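4.2 Setting up and looking after the station

The published accounts of hand-held gripper stations that we read while building ours spend a page on the learning method and two lines on the hardware. The reader is left to suppose that the grippers, once screwed together, stay as they were. We doubted this from the start, and the maintenance log kept between the first sessions and the end of March gives us little reason to change our minds. This section sets out what was done to the station, which we call Leda, and what we think can and cannot be claimed for it.

Leda is a table with a white board laid over it and two grippers worked by one person, one in each hand. Each gripper was assembled from the Clamlow pattern, with the changes listed in Appendix B. The pattern gives a tightening order for the linkage screws and no figure for how tight they should be. Two of us (Magagula and Kariuki) built one gripper each from the same bag of parts, and the two did not feel alike in the hand. We swapped screws between them until they did, which is a poor method, and we report it as such.

The check we rely on most is the plain one. Before a session the operator closes the jaws fully and looks at the view from the gripper's own camera. The seam between the two fingers should stand upright in the middle, with the tops of the fingers level and the linkage arms mirroring each other on either side. If one arm has been put together with a washer too many, the seam leans, and a leaning seam is easy to see against a white table. An item is left within view during the check, a phone case with a printed back on most days, so that the operator can also judge whether the picture is sharp past the fingertips as well as at them.

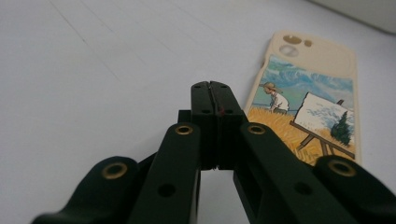

4.2.1 What the seam check misses

It would be comfortable to stop there. The check takes little time, it needs no tools, and everyone who used the station learned it in a morning. The trouble is that it tests the gripper closed and at rest, and the gripper does its work partly open and under load. Khaemba showed this by loosening one linkage screw on purpose by half a turn. The closed view looked right to three of the four people he asked. The slack showed itself only when the jaws were shut on something stiff and then twisted.

We therefore added a second check, done with a steel bar held in the jaws and a hand on the body of the gripper. The operator rocks the bar and feels for a knock. This is a matter of touch and of opinion. Rashidi passed grippers that Ogola failed, and the reverse happened nearly as often. We tried writing down a scale from one to five and gave it up within a week, as the scores followed the person more closely than they followed the gripper. The log now records only "knock" or "no knock" and the initials of whoever decided.

The cables were a worse problem than the joints. A cable leaves each gripper at the back and has to get past the operator's hand and down to floor level without pulling. In the first arrangement it was tied short, and operators held the gripper at a slight angle to ease it, without noticing that they did so. The angle is there in the recordings. Letting out more cable cured the lean and brought a new complaint, in that the loop would catch under the heel of the hand when the arm was drawn back. The present length is a compromise and was reached by trial. Someone with longer arms than ours may well want a different one.

Figure 3 gives the layout in use. The metal plate on top of each gripper is held by screws that work loose faster than any in the linkage, and these are now looked at whenever the gripper is put down for a break. The board is pushed up so that only a narrow strip of the table is left bare at the far side, and the operator confirms this by eye. A stop block would be better. We made one, found that it caught the left cable, and took it off again.

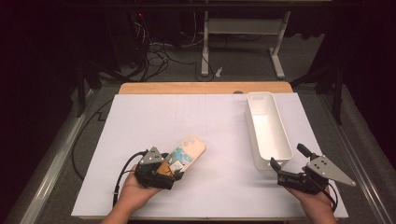 Figure 3. Leda in use, both grippers in hand over the white board. The left gripper holds a flat printed item; the right is empty, with its jaw towards an open white bin.

Over the period covered by the log the station made 3810 recordings. Of these, 2722 were made after the cables were lengthened, and 2436 of that later group were kept. It is tempting to credit the upkeep for the share that survived, and an earlier draft of this paper did so. We have taken the sentence out. The operators were also more practised by then, the list of items had been cut down, and the person deciding what to keep had changed from Kariuki to Ogola. Any of these could account for the result. We did not run the station badly on purpose for a matching spell in order to find out, and we know of no group that has.

The same caution applies to the replacement interval. The Nanelari notes, which came with our spare parts, advise changing the jaw fingers after 60 sessions. No reason is given for the figure and we could not find one. We changed one pair at that point and left the other pair on. On the bench we could not tell the old pair from the new by the seam check, by the knock check, or by laying a straight edge across the tops. One pair of fingers is hardly a trial. It does suggest that the interval is a guess, perhaps a sensible one, and we would ask others not to repeat it as if it had been measured.
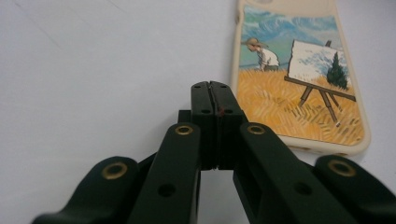 What we can say with more confidence concerns faults that came from the upkeep itself. Taking a gripper apart to clean it was followed, more often than we liked, by a gripper that needed adjusting. The worst case came on a Sunday, when the left gripper was stripped, wiped and rebuilt with a linkage arm facing the wrong way round. It closed, it opened, and it passed the knock check. It was used for a full morning before Magagula noticed that the hollow side of the arm was facing outwards. Those recordings were thrown away. Since then a gripper is taken apart only when something is known to be wrong with it, and a second person looks at it before it goes back on the table.

We considered fitting the Kowalchuk joint sensor, which would have replaced the rocking bar with a number. The unit lent to us drifted as it warmed up, and its reading depended on how firmly the gripper was held. It may suit a gripper bolted to an arm. For one held in the hand we saw no gain over touch, poor as touch is.

Readers who wish to copy the station should treat the checks in this section as the habits of five people working with two grippers. The log is supplied in full, including the entries we now think were mistaken. Section 4.3 deals with the matching of the two grippers' clocks, where the evidence is somewhat firmer.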